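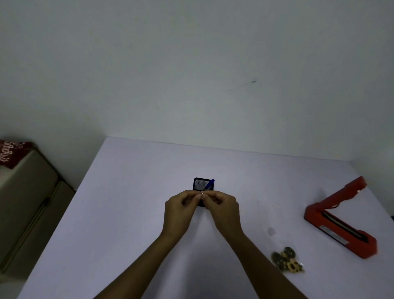

Brarow Clerk's Office Changes Intake Rules for Paper Records

17 Oct 2023

The Brarow town clerk's office has issued revised rules for the intake of paper records, replacing a procedure that had been in use since the office moved to its present building on Ferreira Street. The new rules apply to permits, deeds, meeting minutes and correspondence received on paper. Records filed through the town website are not affected.

Under the old procedure, incoming paper was date-stamped at the front counter and held in open trays until it could be indexed. Indexing was done in batches. An internal review completed in March found 2,481 items that had a date stamp but no index entry, most of them building permits and attachments to permits. The oldest were traced to the period just after the move, when the counter and the file room were on separate floors.

The revised rules require an index entry on the day of receipt. Each item is assigned a number made up of the department code, the year and a running sequence, and the number is written on the item in pencil in the lower right corner of the first page. Ballpoint and felt-tip pens may be used on folders and labels but no longer on the records themselves. Staples are left in place on records with a retention period of under ten years and removed from all others.

Small loose attachments such as receipts, survey tags and photographs had been kept in paper envelopes, which were often separated from the parent file. They will now go into clear resealable bags, one bag per parent file, with a label showing the date of receipt. 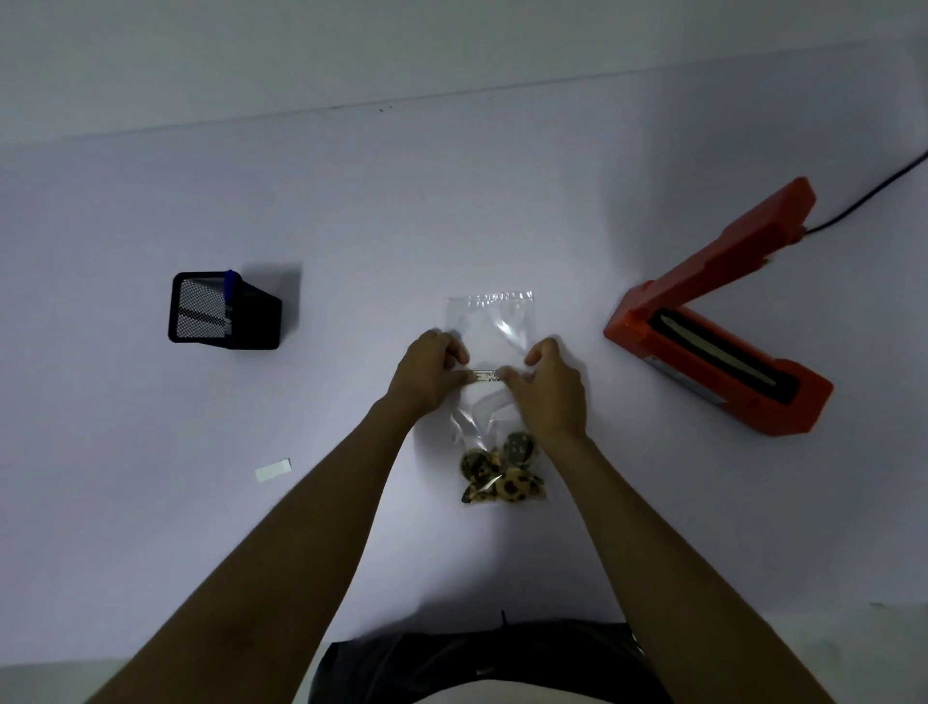 The label repeats the index number of the parent file. Bags are for short-term handling only. Attachments with permanent retention are moved to archival sleeves when the file is closed, and the clerk's office will check closed files twice a year for any that were missed.

"The records were in the building the whole time, but without an index entry a search would not return them," said Bernadette Alcantara, the deputy clerk. "A resident asking for a permit history could be given an incomplete one, and we had no way to flag that at the counter."

Work on the backlog began after the review and is being handled by two staff members. Over 2,000 of the items have been indexed. The remainder consists mainly of oversize drawings, which need to be flattened and measured before they can be assigned a shelf location. The office has not set a completion date for the drawings.

Index entries are kept in Prositier, the records software the town already uses for its property files, and no new license was needed. The neighboring town of Flernia uses the same department codes — a holdover from the years when the two towns shared a clerk — so files transferred between them will keep their numbers.

Requests for copies are made on the existing form. The limit of 50 pages per request is unchanged, as is the copying fee. Residents who received a permit history before the review may ask for it to be run again at no charge.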